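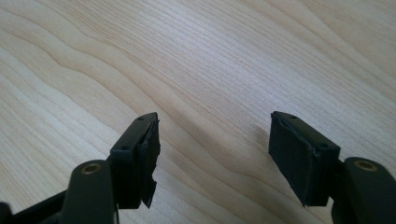
口述史播客课程项目报告：《港口的七月》

提交时间：2020年3月

一、选题

我们组原本想做一档讲冷战时期非结盟国家外交的节目，开题时被老师问了一句“你们打算采访谁”，全组沉默，于是改题。现在的题目小得多：Cidedau港码头工人的罢工，以及后来各方怎样讲述它。罢工发生在七月，当地人提起来只说“那个七月”，年份要自己去猜。

选它的直接原因是Rosimeire Cordeiro写过一本书，正文431页，题目就叫《港口的七月》，由Gavcombe出版社出版。图书馆里的那一册几乎是新的，借阅记录上除了我们，还有一位借了当天就还的读者。

二、问题

公司档案里，罢工被称为“装卸延误”。政府的新闻稿称之为“受外部势力煽动的骚乱”。工人自己的叫法很多，最常见的是“关灯”，因为头一晚有人拉了码头的电闸，至于是谁拉的，书里至少有三家人认领。

我们想弄清楚的是：同一件事的这几种说法，在今天的听众耳朵里各占多大分量；一档学生播客又能不能把它们放在一起，而不至于听上去像在打圆场。

三、准备工作

分工如下：我负责提纲和写稿，Seul-gi Kwon负责录音、剪辑以及对我的提纲表示怀疑。她的怀疑大多成立。第一版提纲有整整四页，开头是“请您谈谈写作这本书的初衷”。她在旁边批注：“这个问题作者回答过多少遍，听众就能睡多少遍。”后来删掉了。

背景资料主要来自两处。一是Jasińska文库的旧报纸缩微胶片，阅读机的旋钮朝哪边转都像是转反了，看完一卷会对陆地产生怀疑。二是Cordeiro书末的注释，比正文好看，尤其是她和一位退休调度员就某艘货船究竟靠在几号泊位争论的那一条，长达两页，最后双方各自保留意见。

我们还读了几篇谈口述史方法的文章，收获可以概括为：受访者记错的地方往往比记对的地方重要。这个道理读的时候觉得很深刻，真到核对年份时又觉得很麻烦。

四、采访过程

采访通过网络进行，正式录音时长40分钟。在此之前另有一段试音，双方轮流说“听得到吗”，未计入。

Cordeiro说话很慢，停顿很长。我起初以为每次停顿都是断线，抢着接话，打断了她好几次。Seul-gi用手势让我闭嘴，手势的具体内容不便写进报告。后半段我学会了等，材料的质量也是从那时候好起来的。

比较有价值的内容有以下几点。

关于“外部势力”。她说当时被指认为煽动者的那个外国人，是个推销制冷设备的，在港口滞留是因为他的货也卡在船上。新闻稿从没更正过，他本人回国后倒是挺享受这个名声。

关于妇女。罢工基金的账本由工人的妻子们管，但公司档案里找不到她们的名字，工会自己的纪念册里也找不到。她是在一本菜谱的背面看到账目的，木薯饼的做法旁边记着谁家领了多少米。

关于Fludville。这是港区北边的公司住宅区，名字是某任经理起的，工人发不准这个音，叫法五花八门。罢工结束后，带头的几家被要求搬走，官方说法是“房屋修缮”。修缮一直没有开始。Cordeiro认为这件事比罢工本身影响更久，可是几乎没有人问起它，我们的提纲里也没有，是她自己讲到的。

五、剪辑与成片

最后的节目分为上下两集。上集讲罢工，下集讲搬迁。原计划只做一集，搬迁占一小段，听完录音后我们觉得比例得反过来，可是舍不得前面已经写好的稿子，于是折中。老师在中期反馈里指出，这叫结构问题。我们同意。

停顿的处理有过争论。我主张剪短，Seul-gi主张全部保留，理由是那些停顿里有内容。折中办法是讲搬迁的部分一处不剪，其余部分适当收紧。试听时有同学以为自己手机卡了。

配乐用了一段自己弹的吉他，水平有限，出现在片头片尾，音量较低。

六、不足

第一，只有一位受访者，而且她是作者，不是亲历者。我们曾写信给书中提到的一位前码头工人的儿子，他回信很客气，说父亲的事都在书里了，书里写错的地方他不打算纠正，因为父亲当年也是这么讲的。这封信我们征得同意后在下集里念了一部分。

第二，公司一方的声音只能引用档案。我们用了一种偏平板的语气来念“装卸延误”，试听者一致认为这里有讽刺意味。我们本来想保持中立，重录之后更讽刺了，最后用了第一版。

第三，语言问题。Cordeiro全程用英语作答，讲到菜谱那段时换回了葡萄牙语，说了两句又换回来。那两句我们请人翻译过，意思是“太咸了，但是管饱”。字幕稿里附有译文，音频里没有加旁白。

第四，开头的背景介绍还是太长。写的人觉得每一句都必要，听的人在第一段之后就想知道电闸到底是谁拉的。

七、后续

如果课程允许延续到下学期，想把Fludville的搬迁单独做一集，重点找搬走之后的住址。Cordeiro答应把她没用进书里的几封信的扫描件发过来，条件是我们得告诉她那艘货船到底靠在几号泊位。Jasińska文库还有一卷胶片没看，是港务日志，Seul-gi已经预约了阅读机。

附件：采访提纲（第三版）、字幕稿、授权同意书、参考书目。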